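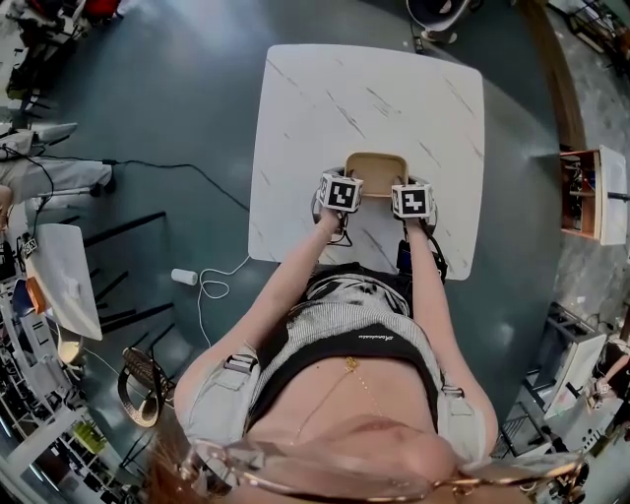

Bandeja tostada, mesa blanca, una pinza en cada extremo.

Galería rápida para los que tienen que firmar el presupuesto de abril. Pocas fotos, lo demás son cuentas. Queremos 3 juegos de pinzas de mano más y hay que decidir proveedor ya. Hastine entrega antes, Pruletti sale mejor de precio pero cobra aparte los cubos con marcadores. Falta sumar cables, adaptadores y alguna regleta, que siempre se olvidan y luego se pagan de la caja chica.

Repuestos: unos 1.000 euros por juego, sin IVA. Dudek mandó su oferta a las 7 de la tarde, todavia sin leer entera.

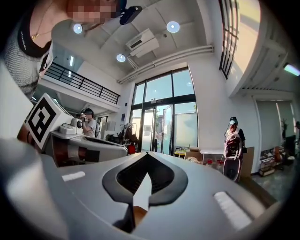 La garantía, otro punto. Pruletti da 24 meses si se contrata el mantenimiento, Hastine no lo aclara. Pedirlo por escrito antes de comparar nada. Y el software de Flastach va por licencia anual, o sea que es gasto corriente, no inversion. Partida distinta.

Pendiente también el sitio para guardar y cargar todo. Estanterías, quizá un carro.

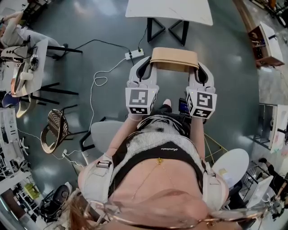
Melquiades Tovar pide que no se compre todo de golpe: primero un juego, usarlo un mes y con eso negociar los otros dos. También pregunta quién paga el transporte si hay que devolver algo.

Buena pregunta, se la paso a los proveedores. Correcciones a la hoja de gastos, a Estrella Camacho, antes de que cierre el mes.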